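El simulador dice que todo va bien

Hace tiempo que no escribo en el blog, y mi español escrito se nota un poco oxidado, así que pido paciencia. Quiero contar un fallo que nos ha ocupado casi todo el invierno, porque buscando en internet encontré muy poca cosa escrita sobre el tema y quizá a alguien le sirve.

Trabajo en un grupo pequeño que prepara un brazo con pinza de dos dedos para clasificar muestras de roca. El proyecto se llama Grikska. Antes de tocar el brazo verdadero, entrenamos y probamos todo en simulación, con rocas de formas irregulares que se colocan sobre superficies distintas: hormigón, arena, madera, mármol. Las superficies cambian en cada episodio para que la parte visual del sistema no se acostumbre a un solo fondo.

En enero lanzamos una tanda de 2000 episodios y el resultado fue muy bueno. Demasiado bueno, dijo mi compañera Do-yoon Byun, y yo le contesté que no fuera pesimista. Pasamos el mismo programa al brazo verdadero y en la primera mañana se cayeron tres piedras. La tercera cayó desde bastante altura, rebotó en la mesa y salió por encima de la protección de plástico. Yo estaba a dos pasos. No hubo heridos, pero la piedra dejó una marca en el suelo y a mí me dejó un susto que me duró hasta la noche.

Lo primero que hicimos fue parar el brazo y escribir lo que había pasado, cada uno por separado, sin hablar antes. Es una costumbre que aprendí en mi trabajo anterior, en Prorberg, y la recomiendo. Lo segundo fue volver a la simulación y mirar los episodios uno por uno, en lugar de mirar solamente el número final. 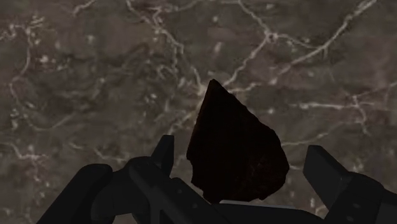
Las rocas oscuras eran el peor caso. Con una pinza negra y una roca casi negra, la cámara cenital tiene muy poco contraste para decidir dónde termina el dedo y dónde empieza la piedra. Nuestro programa daba por bueno el agarre cuando el detector veía la roca entre los dedos, y nada más. No comprobaba si los dos dedos tocaban de verdad. Con una roca en forma de cuña esto es grave: puede parecer bien colocada vista desde arriba y estar apoyada en un lado solo.

Revisamos 50 episodios marcados como correctos, todos con rocas oscuras. En 39 el registro de contactos del simulador mostraba fuerza en un solo dedo en el momento de empezar a subir. La roca no se caía porque el coeficiente de rozamiento estaba puesto muy alto, un valor que alguien copió de otra escena (sospecho que fui yo, pero el historial no lo aclara). Es decir, teníamos dos errores que se tapaban el uno al otro. El criterio de éxito era flojo y la física era generosa.

También perdimos unos días siguiendo una pista falsa. El mármol tiene vetas claras y pensamos que el detector las confundía con bordes de la roca. Era una idea razonable y a mí me gustaba mucho. Cambiamos la textura por un gris liso, repetimos las pruebas, y el fallo seguía igual. Do-yoon tuvo la amabilidad de no recordarme cuántas horas había dedicado yo a las vetas.

Los cambios que hicimos al final son sencillos. Ahora el agarre solo se acepta si hay fuerza en los dos dedos durante 30 milisegundos seguidos. Después el brazo sube muy poco, se detiene, comprueba otra vez, y solamente entonces continúa. Bajamos el rozamiento a un valor medido con nuestras propias piedras. El porcentaje de éxito en simulación bajó bastante, y hubo que explicarlo en una reunión con Derese, que paga una parte del proyecto y había visto el número bonito de antes.

En el laboratorio pusimos una protección más alta, con tapa, y una regla nueva: si el brazo tiene algo en la pinza, no se entra en la zona, aunque esté parado. Parece evidente, pero antes no estaba escrito en ningún sitio.

Queda una cosa sin resolver. El sensor de fuerza del dedo izquierdo deriva un poco cuando lleva horas encendido, y todavía no sé si es el sensor o el cable. Si alguien ha tenido algo parecido, que me escriba en los comentarios, por favor. Mañana pruebo con otro cable.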